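Jurnico Tour Trunk 40, with Lift-Out Tray

Price: $379
Ships from our shop in Hornville

If you have ever stood behind a club at one in the morning, trying to work out which of four identical black cases has the pedal board in it, then you already know why we wanted to make this trunk. We have been building cases for touring bands for 18 years now, mostly for folks who drive themselves from show to show, and the Tour Trunk 40 is the one we get asked about more than any other (people see it at a gig, read the name off the lid and write to us the next day, which we love!).

It measures 40 inches on the long side, so it takes a full set of mic stands with the bases off, and there is still a good deal of room for cables, a small mixer, the merch float and whatever else ends up in there by the end of a run. The tray lifts out in one piece and sits flat on a stage or a folding table, so you can set up from it and then drop the whole thing back in after the last song.
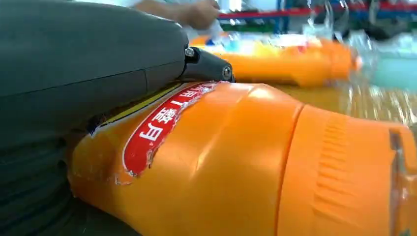

The lid is held by two butterfly latches, and both of them take a padlock. We moved the handles up a little last October, after hearing from a lot of drummers with sore knuckles, and the new position makes a two-person carry up a narrow stairway much kinder. The casters come off without tools. Put them in the pouch under the tray, please, as we do sell an awful lot of spare casters.

Foam is extra, and comes in plain sheets or cut to your gear. For cut foam, send us a list with the make and model of each item and allow a bit more time. Bands going out on the Fodau festival dates should have their orders in by 26th May.

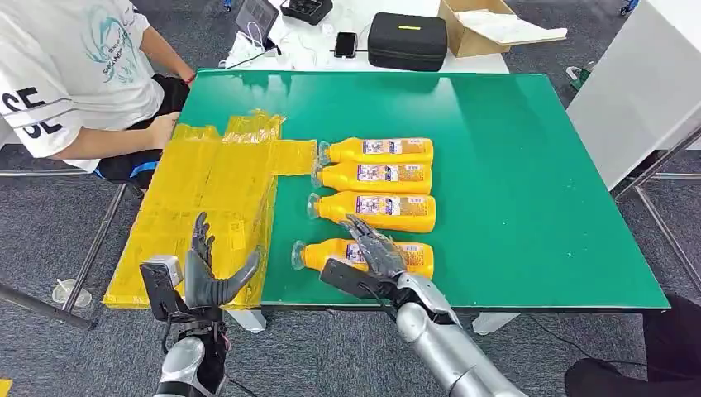

Lozano wrote in to say that the trunk did a whole spring tour in the back of a van, 759 miles on the longest leg, and that the tray was the part the band argued over, everyone wanting it for their own stuff. The only complaint was that the lid stay felt stiff for the first few shows.

We hear that one now and then, and the stay does loosen with use. A drop of light oil on the hinge pin helps it along.

Finish: black, gray or dark blue
Stenciling: band name on lid included, up to 18 letters
Spare tray: sold separately
Returns: unstenciled trunks only, in clean condition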